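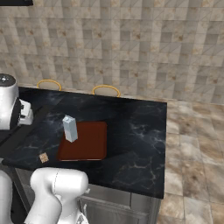 The mare had been off her feed since the evening before, Bheki Mathebula told people at the Candberg sale barn on Thursday, and by the time the truck got there she was lying flat in the straw and would not get up for anyone.

The mare, a 14-year-old chestnut named Parness Lady, was treated for an impaction colic overnight and is back on small meals of soaked hay. She will not go through the ring this month. Mathebula withdrew her entry and that of her yearling filly, who will stay home with her.

Colic has been on the minds of horse owners in the Candberg area since the cold snap at the start of January. The Naidoo Equine Clinic, which covers the farms on both sides of the river, treated 3 horses for impactions in one week. All of them are home. One, a gelding from the Grornier boarding barn, spent 2 nights at the clinic on fluids.

The clinic put out a notice to its clients asking them to check water tanks morning and night. Horses drink less when the water is close to freezing, the notice said, and a horse on dry hay with too little water can get into trouble in a day or so. Owners were told to watch for a horse that paws, looks back at its flank, rolls, or passes little or no manure. They were asked to take feed away and call before giving any medicine.

Parness Lady was weighed when she came in and again before she left. She went from 1119 pounds to 1049, and the clinic wants her weight brought back slowly. She is being hand-walked twice a day and turned out alone in a small paddock for now.

Mathebula said he first saw something was wrong when she left her grain and stood at the back of the stall with her head low. He walked her up and down the barn aisle until after midnight. She seemed brighter for a while and passed a little manure, then went down again before daylight. The road out to the farm was iced over at the bridge and the truck had to come the long way, by the gravel pit.

"She's a tough mare and she's raised good foals," he said. "I'd rather sell her in spring or not sell her at all."

The winter sale itself went ahead as planned, with a lighter crowd than last year. Several sellers kept older horses home because of the roads. Weanlings and broke geldings brought fair prices and most of the broodmares found buyers, though two sellers turned down final bids and took their mares home. The tack auction was moved inside to the wash bay and ran late.

At the Grornier barn, boarders have been bringing buckets of warm water down from the house at feeding time while the heater in the main tank is out. A new one has been ordered. The barn has also cut back its evening grain and is feeding an extra flake of hay per horse - a change that will stay in place until the weather breaks.

Buyers who had asked about the Parness filly can still see her at the farm by appointment. The next Candberg sale is in the spring, and entry forms are at the barn office, which opens at 8 a.m.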